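Home | Courses | Local History | Reading Lists | Contact

Local History, Unit 7: How a small town received its water

Handout for students. Please read it before the seminar and bring your notes.

In the last unit we spoke about the market and the roads of Catdale. Now we come to water, a subject which is easy to forget when we write the history of a town. The old guidebooks give many pages to the church and the inn, but the pump in the square has usually one line or none.
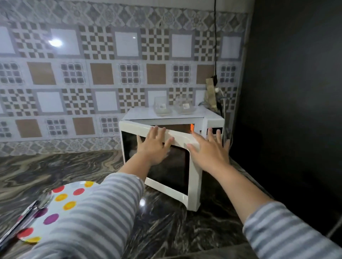
Estíbaliz Miranda
Course tutor, Local and Community History

1. Before the pipes

Until the waterworks were opened, the people of Catdale took their water from wells, from the river and from the pump in the square. The parish register of wells lists 197 of them. Many were private and stood behind a locked gate. A family without a well had to ask a neighbour or pay a water carrier, who sold by the bucket from a cart.

The carriers are difficult to follow in the sources. They did not keep account books, or the books are lost. We meet them mostly in the court papers, when two of them quarrelled over a street. Please be careful with this evidence. A person who appears in court is not always typical of the trade.

2. The Dralier scheme

The first serious plan was made by the engineer Dralier, who wanted to bring water from the springs on the hill in an iron pipe. His report is long and rather proud, and it is our best description of the upper town at that time. He promised a supply to 500 houses. When the works opened in November, almost 150 were connected, and most of these were in the better streets near the church.

Why so few? The company asked the owner of the house to pay for the joining pipe. Where the owner lived somewhere else and only collected the rent, he had little interest in it. Compare the rate book with the map of the pipes and you will see how the line stops at the corner of Tanner's Row.

3. The Harkix mill and its tank

The Harkix mill had its own tank on the roof, for the steam engine. In dry summers the manager opened a tap in the yard for the families of the workers. The local newspaper praised this as a kindness. In the letters of the mill the matter looks different: the manager writes that hands who spend the morning at the pump come late to the machines. Both sources can be true together, and I would like you to discuss this in the seminar.
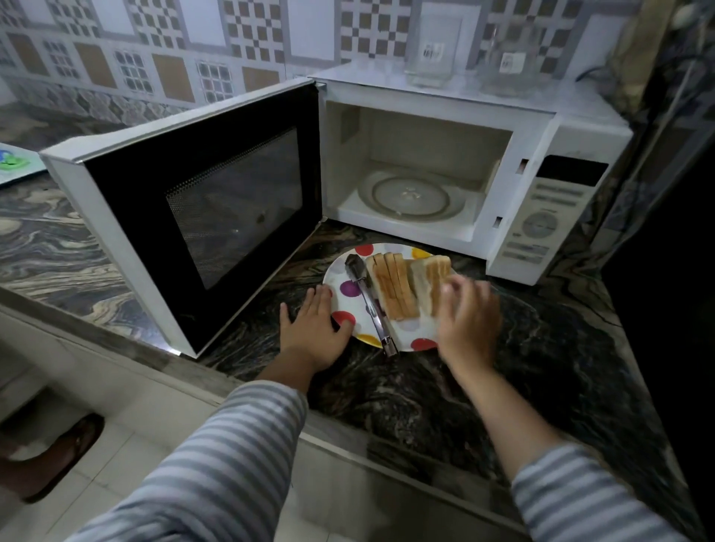

Microwave with the door open, plate on the worktop.

4. From company to council

After some years of complaints the council bought the works. The price was argued over for a long time, and the minutes of these meetings are tiring to read, but do not jump over them. The speech of Alderman Dimitriou contains the first mention of water as a thing owed to every household. He lost the vote that evening. The same words came back later in the printed rules of the council works.

For the seminar

Choose one street in the lower town. Find it in the rate book and on the pipe map, and write one page on how its people probably got their water before and after the scheme. Give the page number for each source. If a source is silent, say so and do not fill the hole with a guess.

Share 7 | Comments 0

Previous unit | Next unit | Back to top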